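Masking your own arm out of an overhead view (the cheap way)

Last updated April 8, 2023

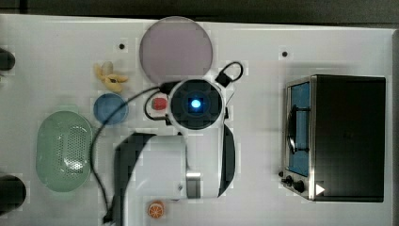

A reader called this whole business overkill in the comments on my February post: just park the arm somewhere out of the way, grab one clean shot of the table, plan from that, done. Fair enough! I did it that way for ages. It works fine right up until you want to replan in the middle of a reach, and then your planner looks down, sees a big white lump over the table, and decides the lump is an obstacle it has to avoid. The lump is the arm. So the arm freezes, because as far as it can tell it's already in a collision with itself.

So this is how I got Skavport (my little planning stack, named after nothing) to stop being scared of its own elbow. You'll need a calibrated overhead camera, joint states with decent timestamps, and meshes for your arm and gripper. I'm assuming you already have a segmenter that can find objects on the table. Mine is Komden, but any will do.

Step 1: Get the timestamps straight first

I know, I know, boring. But I lost a whole evening tuning mask edges when the real trouble was that my joint states were 41 milliseconds behind the images. With the arm standing still everything lined up beautifully, and the second it moved, the mask trailed along after it like a sleepy dog.

Wave the arm back and forth slowly, record both streams, and plot the wrist position from each one. Slide one plot until they match. Put that number in your config as state_delay_ms and forget about it (until you change cameras, at which point please do remember it).

Step 2: Render the arm from the camera's point of view

Take the joint angles for the image's timestamp, run forward kinematics, and draw the meshes into a blank image with the same intrinsics as your camera. You want two outputs: a yes/no mask and a depth image. Any offscreen renderer is good for this, and you can drop the mesh detail way down. I went from the full model to a chunky one and couldn't tell the difference in the mask.

Use the gripper's real opening too! My first version always drew it closed, so one finger was forever being reported as a long dark mystery object lying on the table.

Step 3: Grow the mask a bit

Calibration is never perfect, so dilate the mask by a few pixels. I use 3 passes with a small round kernel. Go too far and you start eating the things you care about. On my table the pink-lavender plate sits right up against the wrist end of the arm, and with a greedy dilation its lower rim vanished and Komden called it a half moon.

Step 4: Deal with the cable

Okay, so this is the part the meshes can't help you with. The black cable on my arm isn't in any model file. It leaves the head unit, swings out to the left, crosses the edge of the little blue dish, and goes down past the green colander. To a segmenter that's a dish with a bite out of it. There's a loop sticking out on the other side as well, toward the upper right.

I tried modeling it as a chain of springs for a while and I don't recommend it. What I do now is much dumber:

Take every pixel outside the arm mask that's darker than a threshold.
Keep only the blobs that are long and thin.
Keep only the ones that touch the arm mask somewhere.
Add those to the mask and grow the whole lot by one more pixel.

The "touches the arm" rule is doing most of the work. Without it you'll throw away real things. The toaster oven has a dark curved handle, and my first attempt happily deleted it, which is a pity if the next task is opening the door.

Step 5: Fill the hole with memory, not with table

Once the arm is masked you've got a big arm-shaped blank, and the tempting thing is to paint it as empty table. Please don't. Lüthi, the tracker I sit on top of Komden, keeps the last known pose of each object along with an age. If something is under the mask, its pose stays and its age ticks up. If the spot is visible again and the thing isn't there, the track gets dropped.

The orange slice is my favorite test for this, lying just off the lower end of the arm. It's small, and a little sideways motion is all it would take to cover it up. Under the old code, covered meant gone, and the planner would cheerfully route a gripper finger right through the spot.

Step 6: Check it before you trust it

I keep a folder of 482 saved views in a test set called Skirkirum, each with a hand-drawn mask. The script prints overlap and, more usefully, a list of objects that disappeared. With meshes only, 415 of them passed my check. The cable rule picked up most of the rest, and the ones still failing are nearly all shadows.

A few settings, if you'd like somewhere to start:

dilate_passes: 3
state_delay_ms: 41
cable_must_touch_arm: true
fill_mode: memory

If your mask looks right at rest and wrong in motion, go back to step 1. If it's wrong in both, check the camera extrinsics. And if it's only wrong near the gripper, look at the units on your finger joint, because mine was in millimeters and everything else was in meters.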